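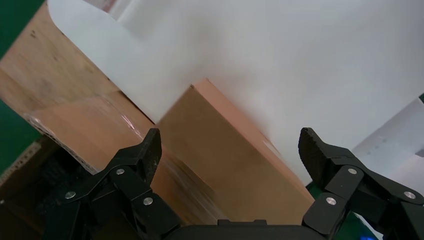
OK, thread time, I finally finished the long walk from Grevoreck to Risteck and I need to tell someone about it!!

It's an old salt road. Eight days if you take it slow, which I did (my knees voted). Highest point is the Plattner saddle at 1,505 meters and you can see both valleys from up there, plus a lot of very unimpressed sheep.

Day one is all beech woods. Soft ground, no views, and I loved every minute. Start early and you get the whole thing to yourself.

Food! Every village bakes its own version of the same flat rye loaf with caraway. I tried them all. Gindimer wins, by miles. They bake at 5 and sell out by 8, so set an alarm.

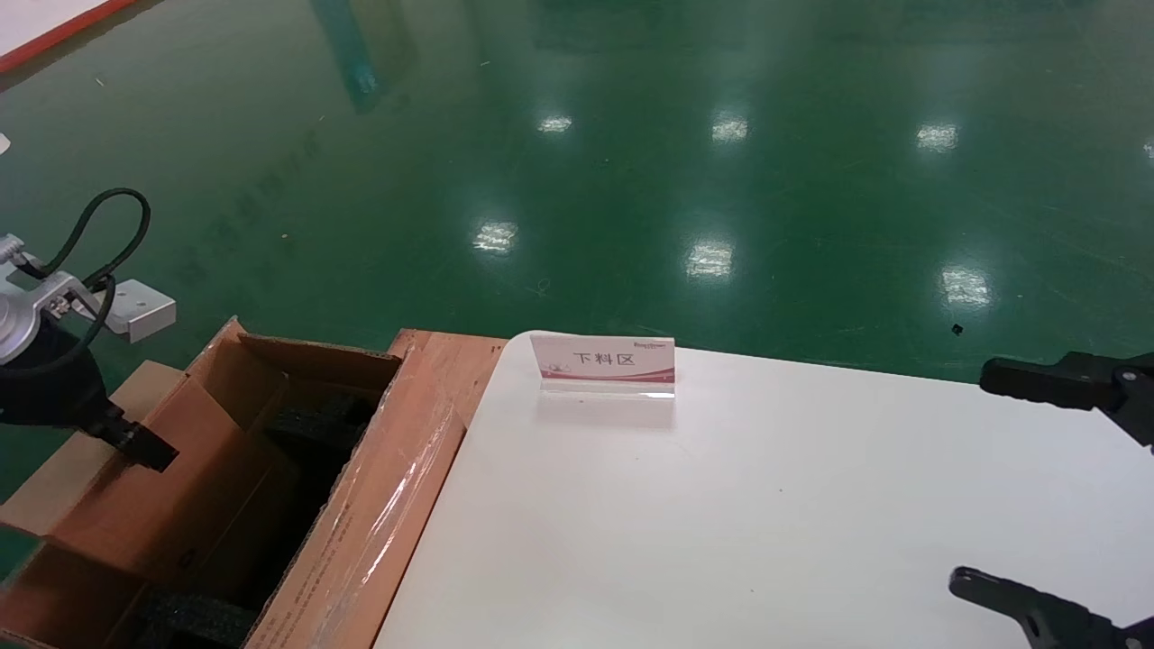
Last edited 8 October 2019

Water: there are fountains in every village but a dry stretch of 20 km after Gindimer. Carry two liters, three if it's warm. I carried one and spent the afternoon thinking about lemonade.

Beds were easy. Small guesthouses, wool blankets, dinner at long tables with whoever else turned up. I paid cash everywhere. One place had a piano with 10 dead keys and people were still playing it at midnight!

The climb to the saddle looks awful on the map and it's fine, really. The zigzags are so well built, with old stone edging the whole way up. Coming down the other side is where your toes complain.
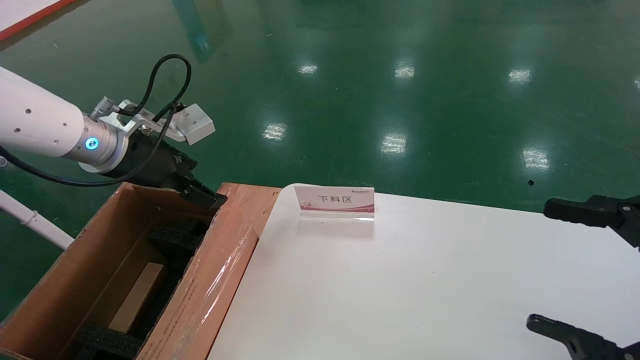 And then you drop into the larch forest and everything smells of resin, and there's a stream you cross over and over on little plank bridges. I sat on one of them with my boots off and the last heel of that rye bread. Best lunch of the year.

Already planning to go back in February to see the lower part in snow. If you've done it on snowshoes, tell me everything, especially which guesthouses stay open!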